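Prestodum Stock Support: Ticket 215
Subject: Counts doubling after sync, and now labels print blank
Opened by: Vimala Nambiar, Nikitz Snacks & Groceries
Opened: February 27, 2018
Status: Solved (see last entry)

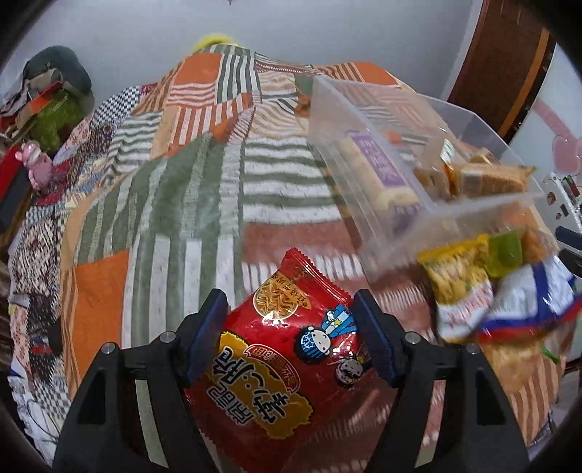 Red snack bag, fried noodles on the front, little guy in the starry blue cap

First message

Hi there! So I run a small grocery, mostly snacks and dry goods, and I've been using Prestodum on the shop laptop plus the app on my phone since last May. Up to now I've had pretty much no complaints. But after the latest update my stock counts have gone completely silly. I scan a delivery in with the Kindo scanner, the laptop shows the right number, I hit Sync, and when I look again the number has doubled. Rice crackers said 42 and I know for a fact it should be 21, I had just put them on the shelf myself.

It doesn't do it to everything either! Tea is fine. Canned stuff is fine. It's mainly the snack aisle, and I can't see any pattern to it. I fixed a bunch by hand last night (took forever) and this morning they were wrong again.

Second thing, and I don't know if it's related: the Pal label printer has started spitting out blank labels. Feeds fine, cuts fine, nothing on them. It might be its own separate problem but it started the same day so I'm putting it in here.

What I've got:
Laptop, Windows 10, Prestodum desktop, whatever the newest one is (it updated itself)
Android phone with the app
Kindo scanner, the one with the USB cable
Pal label printer, also USB, both going through the same hub

What I've tried so far: restarted the laptop, restarted the phone, unplugged the hub and plugged it back in, said some words I won't type.

Update, same afternoon

Thanks for getting back to me so fast. I did the things on your list, notes below.

Logged out of the phone app and back in. No change.

Turned off auto sync on the laptop. OK, this one did something! With auto sync off the numbers stay put. I scanned in a box of chips and it sat there at the right count for the whole lunch rush. Then I pressed Sync by hand and bam, doubled.

Looked for duplicate items. You asked me to sort by barcode and see if anything shows up twice. It does, sort of. I have 116 items in the Snacks category, and quite a few have a second copy underneath with the same name and barcode but a little gray clock next to it. I never noticed those because the default view hides them. What is the gray clock? I can't find it in the help pages.

Exported the sync log. Attached. It's very long and I understood none of it, except that "merge conflict, kept both" shows up over and over.

Also, I plugged the Pal straight into the laptop with no hub. Still blank labels. Self test from the button on the printer prints beautifully, so the printer itself is OK and it's something between it and Prestodum.

Update, next morning

Right, so the gray clock means "pending from another device." Good to know, and please put that in the help pages!

That got me thinking, and I went digging in Settings, Devices. I expected two devices in there, the laptop and my phone. There were 3. The extra one was my old phone, which I replaced over the holidays and which has been sitting in the drawer under the register, switched on and plugged in, because my nephew uses it to play music in the shop. It still had the app on it. Logged in as me. Happily sending its own idea of my snack aisle every time the laptop synced.

I'm a bit embarrassed, but in my defense it never caused trouble before the update. I guess the old version just ignored it?

Here's exactly what I did, in case it helps the next person:

Turned auto sync off on the laptop first.
Made a backup (File, Backup, saved it to the desktop).
Took the old phone off the wifi, then uninstalled the app from it.
In Settings, Devices, clicked the old phone and chose Remove, and ticked the box for "discard pending changes from this device."
Waited. The little wheel went round for about ten minutes and I nearly closed the window, so please tell people to leave it alone.
Turned on "show pending items" and checked the Snacks category again. All the gray clocks gone.
Fixed the counts by hand one last time, pressed Sync, went and made coffee, came back and they were still right!

I've turned auto sync back on and I'm leaving it overnight before I celebrate.

Labels are still blank. I reinstalled the Pal driver from the download page and nothing changed. Any ideas?

Update, evening

You were right about the template. After the update, my label template had been switched to a "default wide" one that I've never used and that's the wrong size for my roll, so everything was being printed off past the side of the label. I went to Labels, Templates, picked my old one (it was still there at the bottom of the list, phew), set it as default and printed a test. Price, name and barcode all where they belong.

One small thing: the preview looked perfectly normal with the wrong template, which is why I never suspected it. If the preview could show the size of the roll that's really loaded, that would save people a lot of grief. Can you pass that along to whoever does the updates?

Last entry

Checked first thing before opening up. Counts are right, snacks included, no gray clocks, and I printed a strip of shelf labels with no trouble. I also scanned in the morning delivery and synced it from the phone and the laptop one after the other just to be mean to it. Held up fine.

My nephew's music phone is now only a music phone. You can close the ticket, and thanks so much for sticking with me on this one!

Vimala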